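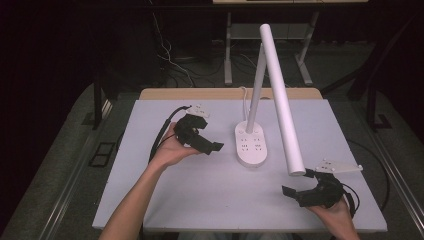
Unit 3. Desk Lamps, Cords and Power Strips at the Workbench

Course handout, revised December 14, 2021
Prepared by Torquil Hepburn, Brestholm Evening Program
Reference copy shelved under 3768

3.1 Scope

This unit covers the portable desk lamp and the power strip as used on a shared table. Ceiling lighting was handled in Unit 2 and is not repeated. Fixed wiring is outside the course. Students who need to open a lamp, a plug or a strip should take the repair elective in March.

Bring the worksheet from Unit 2. The blank on the back is used in section 3.4.

3.2 Parts of a desk lamp

Use the following terms in all written work.

Base. The part that rests on the table. Its job is to keep the lamp upright with the head in any permitted position. An oval base is steadier along its long axis than across it.

Stem. The part that carries the head above the base. On many LED lamps it is slim, and it should not be used as a handle unless the instructions allow it.

Head. The part that holds the light source. On an LED lamp this is often a long bar or cylinder. The source is spread along the head, so shadows under it have softer edges than shadows from a single small bulb.

Joint. The point where head and stem meet, or where the stem folds. Joints are either friction joints, which hold at any angle, or stepped joints, which click.

Controls. A switch on the cord, a button on the base, or touch markings printed on the base. Touch markings have no travel. Wipe them with the lamp unplugged, or the cloth will operate them.

Cord. On most table lamps the cord leaves from the back of the base. Some models use a detachable cord with a separate power adapter. Record which type you have before you plan the cord route.

3.3 Placing the lamp

Set the base on a flat, dry surface, fully supported. If a board is laid over the tabletop, check that it does not rock. Keep the whole base on the board; a base that straddles the edge of a board will tilt when the head is moved.

For writing, place the lamp on the side opposite the writing hand. For assembly work with both hands, place it behind the work and bring the head forward over it. The lower end of the head should stay clear of the hands at the closest point of their normal movement.

A pale, matte surface returns light upward and fills in shadows under small parts. A glossy surface produces a bright reflection of the head, and the usual cure is to change the angle of the head by a few degrees. Dimming the lamp reduces the reflection and the useful light together.

When adjusting the head, steady the base with one hand and move the head with the other. Do not turn a head past its stop. The Cesolard practice lamps have a stepped joint and will be damaged if forced between positions.

3.4 Routing the cord

1. Leave a loop behind the base large enough for the lamp to be turned without pulling.
2. Run the cord to the back of the table. It should not cross the work area.
3. If other cables share the table, keep them to the sides and do not let them pass under the lamp base.
4. Leave slack at the strip end as well. A plug should never carry the weight of a cord.
5. Draw the route on the back of the Unit 2 worksheet, with the position of the strip marked.

The practice table is 70 cm deep. With the strip at the back, the standard cord reaches with slack to spare. With the strip on the floor it does not, and students should not make up the difference with a second strip.

3.5 The power strip

A strip distributes one supply to several sockets. It does not increase what the supply can deliver. Add the ratings of everything plugged in and compare the total with the rating printed on the strip. A desk lamp is a small load. Heaters, kettles and irons are large ones and are not to be run from the bench strips.

Some strips have combination sockets, with a two-slot opening and a three-slot opening in the same unit. A two-pin plug goes in the first and a three-pin plug in the second. Before using both at once, check two things: that the plug bodies fit side by side without pushing each other out, and that the combined load is within the rating. Never remove or bend a pin to fit an opening.

Buttons on a strip may be switches, reset buttons or indicators. Shape alone does not settle which. Read the markings or the instruction sheet, and write down the function in your notes.

Place the strip flat, sockets up, where the plugs can be reached without leaning over the lamp. Keep drinks off the table.

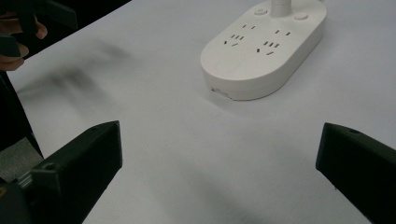

Hellwig asked whether a strip with empty sockets should be unplugged at the end of a session, or whether it is enough to unplug the lamp.

Unplug both. Lamp first, then the strip at the wall. Coil the strip's cord loosely and leave it on the strip, not around it.

3.6 Exercise

Work in pairs, using one Prodia lamp and one strip per table. Set up for a right-handed writer, then for two-handed assembly. For each setup, record the position of the base, the angle of the head, the cord route and the socket used. Hand in both records with the worksheet.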